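ハンドグリッパー導入計画の見直しメモ(予算編)

2023年12月

来期の機材計画をまとめる時期になったので、手持ちグリッパーまわりの予算について考えたことを書いておく。前回の記事ではアーム本体の選定を扱ったが、今回は教示データの収集に使う手持ち側の機材と、その周辺に限る。アームの話は一切出てこない。

当初の案は単純で、Tremexの手持ちグリッパーを2台、予備の指を1組、あとはカメラとケーブルという構成だった。見積もりを取った段階では予算枠に収まっていた。ところが内訳を作り直してみると、本体価格の比率が思ったより低い。金額の半分以上が消耗品、治具、作業スペースの造作、保管用の棚に流れている。購入申請書の様式が「装置一式」という一行で済むようにできているため、こういう偏りは書類の上では見えにくい。

まず指先のパッド。鋸歯状のパッドは摩耗部品として扱うべきで、装置の付属品として計上すると二年目に困る。Trelbyの交換パッドは1枚800円で、単価だけ見れば気にする額ではない。ただし左右で形状が違うものは必ず組で交換することにしているので、実質の単価は1,600円になる。片側だけ新品にすると把持時の当たりが左右で変わり、以前のデータと条件が揃わなくなる。このため申請書の数量欄は枚数でなく組数で書くように改めた。発注側と受入側で単位が食い違うと、届いた箱を開けてから半分しかないことに気づく。昨年やった。

次にマーカー。指の上面に貼る白黒の位置検出用マーカーは、印刷して切って貼るだけなので原価はほぼゼロに近い。しかし貼り直しのたびに校正が要る。校正作業は一回16分を見込んでいて、これは手順書どおりに進んだ場合の値である。やり直しが一度入れば倍になる。人件費に換算すると、耐久性のあるラミネート済みのマーカーを外注したほうが安い。Ghasemiに小ロットの見積もりを依頼中で、回答は1月になる。

保守契約は見送る方針にした。Skallisの年間プランは内容こそ悪くないが、対象が本体とファームウェアに限られ、実際に壊れる箇所(ねじ穴、パッド、ケーブルの根元)が含まれていない。契約に入れる金があるなら予備の指をもう1組買う。指が1組余分にあれば、故障時は付け替えて作業を続け、外したほうは手の空いたときに直せばよい。

対象物の費用も独立した費目にした。扉や取っ手のついた小型の家具は、寸法と取っ手の形状で選ぶことになる。レバー式の取っ手は指の開き幅と干渉しやすく、カタログ寸法だけでは判断できない。軸の張り出し、握り部分の厚み、扉が開ききったときに手首が壁に当たらないか。このあたりは現物で確認するしかなく、確認用に買ったものがそのまま使えなければ余剰になる。余剰分の枠として対象物費の一割を上乗せした。

小物は逆に、細かく管理しすぎないほうがよい。柔らかいもの、本、ぬいぐるみの類は個別に申請すると事務の手間が購入額を上回る。四半期ごとに1,000円単位の枠を取り、領収書をまとめて処理する形で経理と話がついた。ただし本だけは別で、蔵書扱いになるかどうかを毎回聞かれる。机の上に立てかけておくだけだと説明しても、書籍は書籍として登録が要るらしい。

作業スペースの造作については、背景の布とクリップ、壁面に付ける文字型の飾りを消耗品に入れ、机と照明は既設のものを使う。布は皺が入る。皺の入り方を揃える必要があるかどうかは議論があったが、揃えないことに決めた。揃えるための枠材を買うと、布そのものより高くつく。

手持ちグリッパーでの作業の様子。 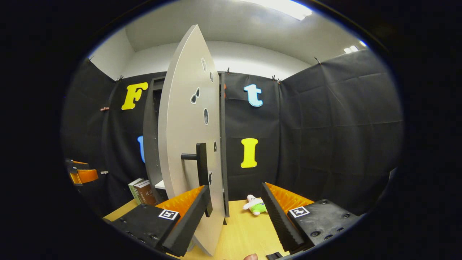
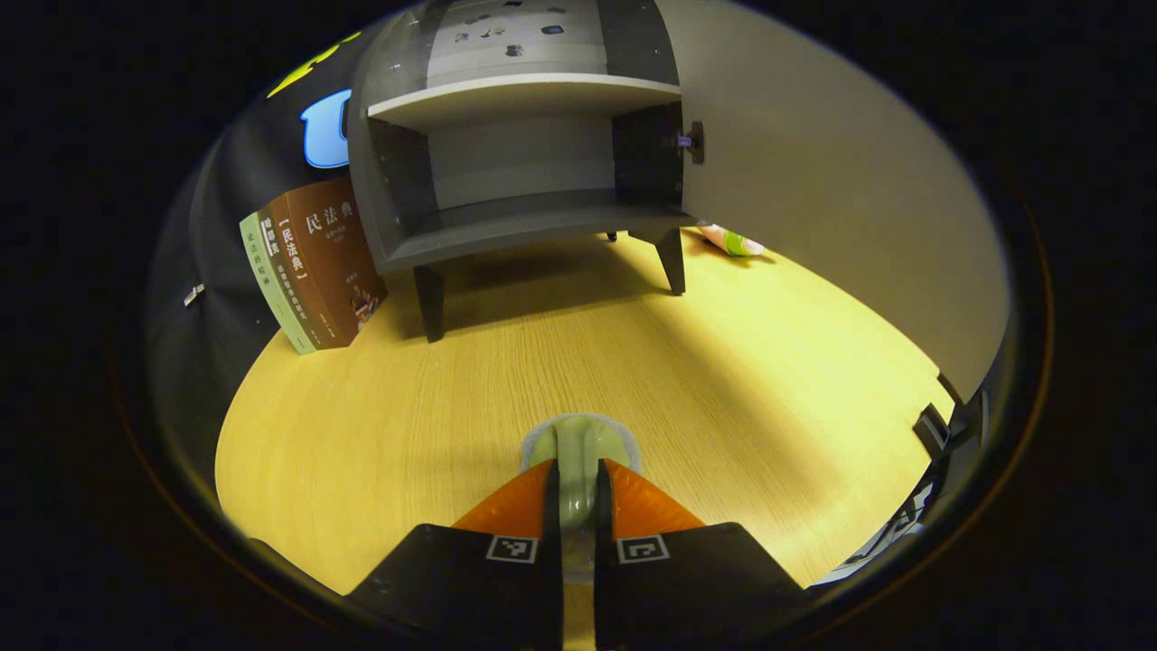

最終的な計画表は61行になった。行数が多いという指摘は受けたが、まとめると前述のパッドのような見落としが再発するので、このまま提出する。費目は本体、摩耗部品、校正、対象物、造作、保管に分け、それぞれに更新周期の列を付けた。更新周期が空欄の行は原則として認めない。どうしても決められないものは「都度」と書き、その理由を備考に残す。

本体の台数は2台のままとした。3台案も検討したが、同時に作業できる場所が二つしかない以上、三台目は予備機にしかならず、予備機として置くなら指とケーブルの予備のほうが費用対効果が高い。場所が増えた時点で再検討する。場所を増やすには机がもう一つ要り、机は什器扱いなので別の予算になる。

納期も表に入れた。本体は発注時期を多少動かせるが、パッドは在庫が切れると作業そのものが止まる。発注点は残り2組とし、棚卸しは月初に行う。校正用の治具は手持ちのものを流用する。寸法表が古いままなので、発注前に測り直して改訂版を添付しておく。

残っている未確定項目はマーカーの外注単価と、保管棚の奥行きである。棚は指を外した状態で収めるか、付けたまま収めるかで必要な奥行きが変わる。付けたままにすると出し入れは速いが、パッドの先端が棚板に当たる。外して収める前提で一段浅い棚を選び、着脱の手間は校正の工数に含めて計上した。マーカーの見積もりが届いたら、単価の欄だけ差し替えて再提出する。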